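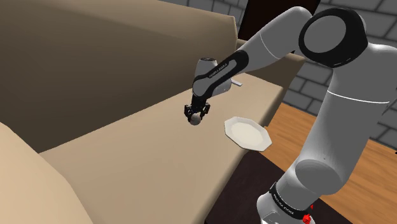 Wie wird der Landrat von Kuvalbridge gewählt?

Der Landrat wird nicht direkt vom Volk bestimmt, sondern von den Wahlberechtigten der Gemeinden über Wahlleute, die ihrerseits in geheimer Abstimmung entscheiden.

Der Landrat von Kuvalbridge ist das beratende und beschließende Organ des Bezirks Kuvalbridge. Er besteht aus 13 Mitgliedern und tagt im Verwaltungsgebäude des Hauptortes Kerkomar. Die Amtszeit beträgt vier Jahre, eine einmalige Wiederwahl ist zulässig.

Wahlverfahren

Jede der neun Gemeinden des Bezirks entsendet Wahlleute in die Wahlversammlung. Deren Gesamtzahl ist auf 200 festgelegt und wird nach der Einwohnerzahl verteilt, wobei jeder Gemeinde mindestens zehn Wahlleute zustehen. Bewerber müssen das 25. Lebensjahr vollendet haben und seit mindestens zwei Jahren im Bezirk wohnen. Über die Zulassung entscheidet der Prüfungsausschuss, dessen Mitglieder vom scheidenden Landrat ernannt werden. Gegen eine Ablehnung kann innerhalb von zehn Tagen Beschwerde beim Bezirksgericht eingelegt werden.

Gewählt ist, wer im ersten Wahlgang die absolute Mehrheit der Stimmen erhält. Sitze, die danach unbesetzt bleiben, werden in einem zweiten Wahlgang mit einfacher Mehrheit vergeben. Bei Stimmengleichheit entscheidet das Los.

Wahl 2018

Die bislang umstrittenste Wahl fand am 17.11.18 statt. Im Juli desselben Jahres hatte der Prüfungsausschuss mehrere Bewerber der Liste Gukis abgelehnt, darunter die frühere Vorsitzende Theda Steinbach. Als Begründung wurden fehlende Wohnsitznachweise genannt. Das Bezirksgericht hob die Entscheidung im Fall Steinbachs auf, bestätigte sie jedoch bei Till Kettler.

Die Liste Gukis gewann sechs Sitze, die bis dahin allein regierende Bezirksunion sieben. Innerhalb der Bezirksunion bestanden zu diesem Zeitpunkt Spannungen zwischen dem Flügel um Kerstin Thiele, der eine Direktwahl befürwortete, und den Anhängern der Vorsitzenden Sabine Gerlach. Thiele wurde im zweiten Wahlgang gewählt. Den Vorsitz im Landrat behielt Gerlach.

Kritik und Reformvorschläge

Kritiker bemängeln vor allem die Zusammensetzung des Prüfungsausschusses. Die Politikwissenschaftlerin Lăcrămioara Zamfir bezeichnete das Verfahren als »Vorauswahl durch die Amtsinhaber« und schlug vor, die Ausschussmitglieder durch das Bezirksgericht berufen zu lassen. Ein entsprechender Antrag der Gemeinde Nolte wurde in den Rechtsausschuss verwiesen und dort nicht abschließend behandelt.

Die Befürworter der geltenden Regelung verweisen auf den Schutz der kleineren Gemeinden, die bei einer Direktwahl gegenüber Kerkomar an Gewicht verlören.

Siehe auch

Bezirksgericht Kuvalbridge
Gemeindeordnung von Kerkomar
Liste Gukis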